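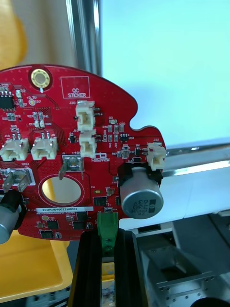

Red board, J20 and J19 end. TP7 is the gold pad near the small IC.

May 7, 2023

Humidity chamber, Zinia run, continued.

Drift on the Brunier reference hygrometer is still there. Set point 91 percent RH, chamber closed overnight, reading low against the salt cell this morning. Same sign as the October run, larger magnitude. Swapped the sample line for the short one and repeated. No change, so the line is not the problem.

Checked the logger next. Channel 2 was pinned at 255 for the first part of the night, then came back without anyone touching it. The converter is 8-bit, so that is full scale and those rows are junk. Cut them from the working copy and left the raw file alone. Channel 1 shows nothing unusual over the same stretch.

Trefor Rowlands thinks the salt slurry in the cell is too dry. Opened it: crust on top, not much free liquid underneath. Added deionized water a few drops at a time until there was a thin film over the solids. Resealed with a new gasket from the Tratunby kit. The old gasket had a flat spot on the hinge side, kept in the bag with the cell paperwork.

Temperature gradient, top shelf to bottom shelf, is worse with the fan on low. Leave it on high for all saturated salt work. The procedure in the Bermúdez binder still says low. Needs correcting, page is marked.

Cell needs two days to settle before the next comparison. Do not open the door to look at it.

To do:
Recheck reference at the same set point once settled
Repeat with fan on high, both shelves
Find the October calibration sheet, not in the drawer
Order potassium sulfate, last jar is open
Short channel 2 input and log it alone for one night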